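About the Ustska Robot Handling Club

Who we are

The Ustska Robot Handling Club is a student club at the Ustska technical school in Karnivville. Members work on one problem: getting a robot to pick up, move and set down ordinary household things. We do not build battle robots or drones. Students who want to do that are welcome to ask the office about the other engineering clubs.

The club is open to students in every grade. You do not need to know how to code before you join. Most members learn the basics in their first term, and there is plenty to do that involves no code at all, such as printing parts, wiring, labeling recordings and keeping the bench in order.

How we started

The club grew out of an after-school electronics class that met in the old drafting room. A few students in that class wanted to enter the handling event at the Liu Cup, and the class had no time for it, so they set up a separate group. The first entry was a single arm on a rolling cart. It placed near the bottom. The arm is still in the cupboard and new members take it apart in their first month.

We moved to the present lab when the school cleared out a storage area on the ground floor. It has room for a full-size table with rails, and we can leave the equipment set up between meetings.

What we do

Our main work is the Hirkameo project. The goal is a two-handed robot that can lay out and clear a small table. Students carry out each task themselves using a pair of hand-held grippers, one in each hand. The grippers have the same kind of fingers as the robot, and cameras record the work from the operator's head and from the tools. The recordings are then used to train the robot.

A single task is repeated many times, with the objects in different starting positions. In the last school year the club made 2,000 recordings, of which 400 were from the tray and plate task. Every recording is checked by a student other than the one who made it. Ones with a dropped object or a bad camera view are marked and kept in a separate folder.

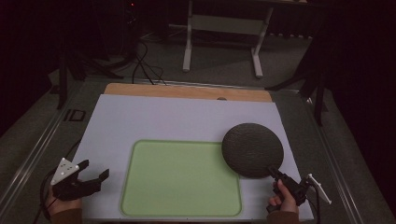
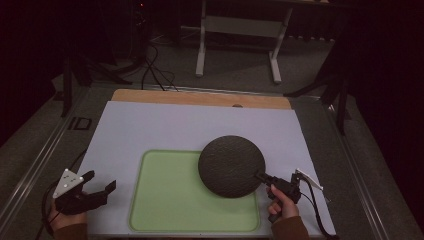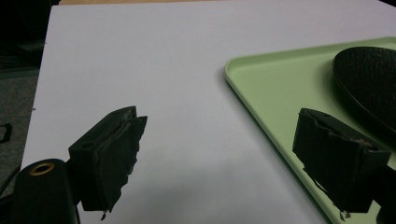
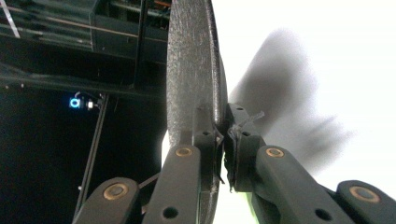 Work on the tray and plate task, from the operator's view (first two) and from cameras on the hand-held grippers (last two).

How the club is organized

Members join one of four groups and may change groups at the start of each term.

Operators use the grippers and make the recordings. New operators practice on single objects before they go on to anything that needs both hands.

The hardware group looks after the grippers, cables, rails and stands. They also replace finger pads and keep the parts list up to date.

The data group checks recordings, writes the labels and runs the training jobs on the school's computers.

The competition group reads the rules, fills in the forms, packs the crates and writes the team report. In competition season the other groups help with this as well.

There are 48 members at present. A staff adviser is in the lab whenever it is open. Students set the work plan at a meeting at the start of each term, and anyone who attends can put a task forward.

Competitions and events

We enter the handling event at the Liu Cup each spring. Teams are given a set of objects and a layout, and the robot has to match the layout without help. Our best score so far is 145 points, with a robot trained on our own recordings. The part we lost the most points on was thin, flat objects, and that is the reason so much of this year's work has been with plates and trays.

In March the lab is open to families and to students from the lower school. Visitors can try the grippers on blocks and cups. It is harder than it looks for the first few minutes and most people get used to it.

The lab

The lab is on the ground floor, past the wood shop. The recording table takes up the middle of the floor. Food and drinks stay outside. Bags go on the hooks by the door so that they are not left near the cables. Operators should wear sleeves that fit close at the wrist or can be pushed up.

The recording table must be booked on the sheet by the door. Slots are one hour. Please put the objects back in their bin at the end of your slot and write down any fault with the grippers, even a small one.

Joining

New members can join at the start of either term. Pick up a form from the school office or from the tray outside the lab, have a parent or guardian sign it, and bring it to any meeting. There is no fee. The school covers basic parts, and competition travel is paid for out of the spring parts sale and the club's share of the activities budget.

Meetings start at 3:30 p.m. and finish at 5:30 p.m. The late bus stops at the front gate afterward.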